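Returning Borrowed Clothing: How a Shared Wardrobe Works in a Student Residence

Project report, second year, Textiles and Consumer Studies
Edin Radonjić and Boris Trajkovski

1. Background

Many students own clothes they wear once or twice a year. Interview outfits, plain work clothes and warm coats take up space in small rooms and are often thrown out at the end of the lease. Our project looked at whether a shared wardrobe could keep some of these clothes in use for longer. We set one up in the ground floor storage room of the Uddin residence and ran it for one term, ending in June.

The wardrobe was named Galturura by the first group of residents who helped sort the donations. The name stuck, so we use it in this report.

2. Collecting and sorting

We asked for donations with posters in the laundry room and a message to all floors. In total we received 275 items. Before anything went on the rail, each piece was checked for holes, stains, missing buttons and broken zippers. Items that needed only a small repair went in a separate box. Items past repair went to the textile bank behind the building.

We had planned to sort by size only. This did not work well. Sizes from different stores do not match, and two shirts marked medium could differ by several inches across the chest. After the second week we measured every top at the chest and sleeve and every pair of trousers at the waist and inside leg. The numbers were written on a cloth tag and pinned inside the collar or waistband.

3. Lending

Loans were recorded in a spreadsheet named Trasar, which Boris built. Each line had the item number, the borrower's room, the date out and the date back. A loan lasted 17 days. We chose this period so that a person could borrow something for an event, wash it and return it without rushing.

Borrowers were asked to wash items before return and follow the care label. Where the label had been cut out, we wrote a short washing note on our own tag.

4. What people borrowed

Plain clothes went out far more than formal ones. We had expected suits and dresses to be the most popular, and we had given them the best rail. Most of them were never borrowed. Loose tops, dark trousers and knitwear moved every week. Borrowers told us they wanted clothes they could combine with things they already had, and that they worried about damaging anything that looked expensive.

Light colors were a separate problem. People liked them but brought them back with marks more often. Cream and white cotton had to be soaked before washing, and two pieces were taken off the rail for good.

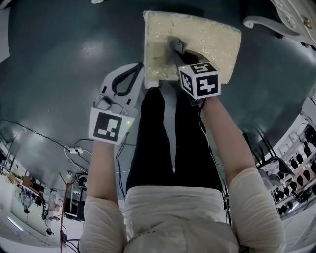
Figure 1. Cream long-sleeved top worn with black trousers.

Loose tops also turned out to be easier to lend across sizes. A fitted shirt suited a small number of borrowers, while a loose one could be worn by nearly anyone who tried it on. If we started again we would ask for this kind of item in the first poster.

5. Costs

The residence gave us a budget of 2,000 crowns. We spent most of it on two clothes rails, hangers, detergent and a second-hand steamer. The tags were cut from an old sheet and cost nothing. The shelving was already in the room.

6. Problems

Late returns were the main difficulty. Sending a reminder three days before the due date helped, but only when it went to the borrower directly. Reminders in the group chat were ignored. We also lost time because the storage room key had to be picked up from the front desk, which closed at 6 p.m. Several people came after that and left without a loan.

The smell of the room was a complaint in the first month. We moved the rails away from the outside wall and left the inner door open during the day, and the complaints stopped.

7. Comparison with Cillell

Cillell is a similar wardrobe at a larger residence across the river. It charges a deposit and has an evening opening twice a week. We visited once and spoke to the two students on duty. They had fewer late returns than we did – they thought the deposit was the reason. They also said that some residents never joined because of it. We decided to stay without a deposit for the rest of the term.

8. Next steps

The wardrobe will stay in the same room next year. We have passed on the spreadsheet, the measuring guide and the list of repairs still to be done. We suggest moving the formal wear to the back rail, holding one evening opening a week, and asking the front desk for a second key.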